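3 Nov 2018

I finished the Hanska shawl last night. It still needs to be blocked, but the knitting is done and the needles are free for something else.

I started it last December with yarn I bought at Buvammont, the little shop that used to be next to the bus station. They were closing and everything in the back room was marked down. I came home with 1,503 yards of a gray-green fingering weight wool called Lei. The pattern asks for 1,220 yards, so I have enough left for a hat, or maybe mitts.

The shawl is a big triangle worked from the top down. The first half is plain garter stitch and I did most of that in front of the TV. Then the lace border starts, and I put it in a drawer until summer because I kept losing my place. What finally worked was a marker between every repeat and a sticky note on the chart that I moved up one row at a time. I also put in a lifeline every eight rows. I only had to rip back to it twice.

## Changes I made

I left out the beads. The pattern has them along the last two rows and I don't like how they feel against my neck.

I went up one needle size for the bind off. My edges always come out tight, and the points on this one need to stretch when it is pinned. I used the bind off where you knit two together through the back loop, slip the stitch back, and repeat. It took me two evenings. There were a lot of stitches by then.

I changed the center spine too. The pattern uses a plain knit stitch with a yarn over on each side. I twisted mine on every right side row, and it stands up a bit more. If I made it again I would leave it alone. The twisted stitch looks fine on the garter part but a little stiff next to the lace.

## The yarn

Lei is a sticky sort of wool, which I liked for lace. Dropped stitches stay where they are. It bled some green onto my fingers when my hands were warm, so I'm going to soak the shawl by itself with a bit of vinegar. There were two knots in one skein and none in the others.

I wouldn't use it for a baby. It is scratchy until it has been washed, and I haven't washed anything bigger than a swatch. The swatch came out a good deal softer and grew by almost an inch on the long side.

A black hand holding crumpled brown paper, two views:
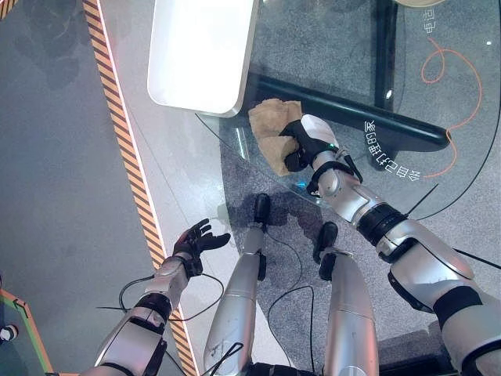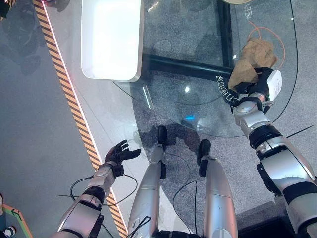
## Next

Blocking first. I need to clear the spare bed and find the rest of my pins. I have 80 in the tin and I know there was a second tin.

After that I want to cast on the Allell cardigan. I have had the pattern for three years. It calls for 800 yards of worsted in my size and I have a brown heather in the closet that should be enough if I make the sleeves a little short. I'm going to knit the pockets first as my swatches. If the gauge is off I'll only have lost a pocket.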